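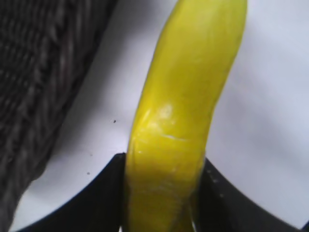
Figure 4-1. Wrist camera view with the practice banana held between the fingers.

4. First Pick: The Fruit and Basket Routine

This section covers the first full routine on the Indier tabletop arm. Complete Section 3 (mounting, cabling and power) before you start. The routine picks practice fruit from the table and places it in the basket. You will use the same steps later to set up your own items.

4.1 What you need

The arm, mounted and powered
The Tostorari gripper with both fingers fitted
The wrist camera and the overview camera, both showing a live picture in the Pruvonham control program
The practice fruit set and the woven basket
A plain, light tabletop

Note: Wipe the table before each session. The item finder can mark a dark crumb as a very small item. If this happens, remove it and refresh the view.

CAUTION: Keep hands, sleeves and hair out of the work area whenever the status light is green. Press the stop button before you reach in to move anything.

4.2 Set the work area

1. Open Pruvonham and select Setup, then Work Area.
2. Place the basket toward the back of the table, long side facing you.
3. Jog the arm to each corner of the area you want to use and select Save Corner. Stay at least 70 mm inside the table edge.
4. Select Check Area. The arm traces the outline at low speed, 170 mm above the table.
5. If the arm comes close to a wall or a cable, press stop, move the corner in, and run the check again.

4.3 Set the gripper

1. Select Gripper, then Open Fully. Both fingertips should be visible in the wrist camera view.
2. Leave Grip Force at level 2. This is the factory setting and suits every fruit in the set.
3. Jog the arm until one fruit is in view ahead of the fingers.
4. Turn the wrist so that the fingers will close across the short side of the fruit. Long fruit held end to end tends to roll out.
5. Select Save Approach.
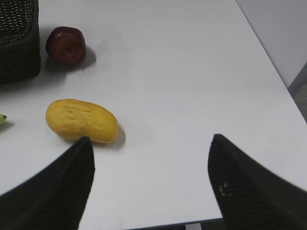 Kyriaki Athanasiadis wrote to us that step 4 took her several tries, and that she got on better once she stopped jogging with the arrow keys and used the dial on the hand controller. Either method is fine. The dial moves the wrist in smaller steps, so it is the better choice for small or round fruit.

Note: Save one approach for each fruit. The program does not share approaches between items, even when two items are close in size.

4.4 Run a single pick

1. Put the fruit you want to pick in open space. Leave enough room on each side for a finger to come down without touching another item.
2. Select Run, then Single Pick.
3. Choose the item from the list. The program draws an outline over it in the wrist camera view.
4. Check that the outline follows the fruit. If it takes in part of the basket or a neighboring item, select Cancel and move the fruit farther away.
5. Select Start. The arm lowers, closes the fingers and stops.
6. Look at the grip reading. A steady bar means the item is held. A bar that drops to zero means the fingers closed on nothing.
7. Select Lift, then Place.
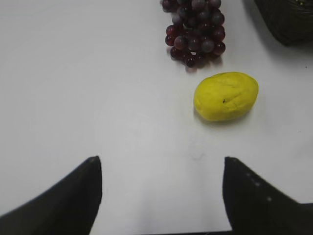 Repeat steps 1 to 7 for each fruit. Bunched shapes such as the grapes need a lower approach than smooth ones. Set Approach Height one step down and save it under that item before you run the pick.

If the fingers close early, the approach height is too high. If they touch the table, it is too low. Touching the table lightly does no harm, but the program will pause and ask you to confirm before it goes on.

CAUTION: Do not raise Grip Force to fix a missed pick. Correct the approach first. High force on soft items leaves dents and can shift the finger pads.

4.5 Run the full routine

1. Spread the fruit over the work area. Rows are not required.
2. Empty the basket.
3. Switch to the overview camera and confirm that every item can be seen when the arm is at rest.
4. Select Run, then Full Routine. Set the speed to Low for the first run.
5. Keep one hand near the stop button until the arm returns to rest.

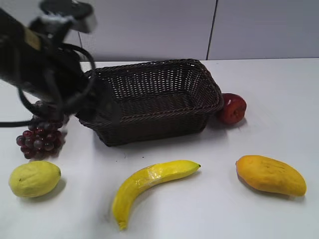 Watch the cables during the first run. They need enough slack to follow the arm to the far side of the table, but a loop that hangs too low can catch on the basket rim -- or push a fruit out of place. Take up extra length with the clips from the accessory bag, then run Check Area again.

When the low-speed run finishes without a stop, you can change the speed to Normal. The arm then travels at up to 230 mm per second between picks. Lowering and gripping stay at low speed in both settings.

4.6 If the routine stops

"Item not found": The item has moved or is hidden. Move it into open space and select Resume.
"Grip lost": Press stop, put the item back on the table and select Retry.
"Area limit": The item is outside the saved corners. Move it in, or repeat 4.2.

To save the routine, select File, then Save Routine. Section 5 explains how to add your own items to the list.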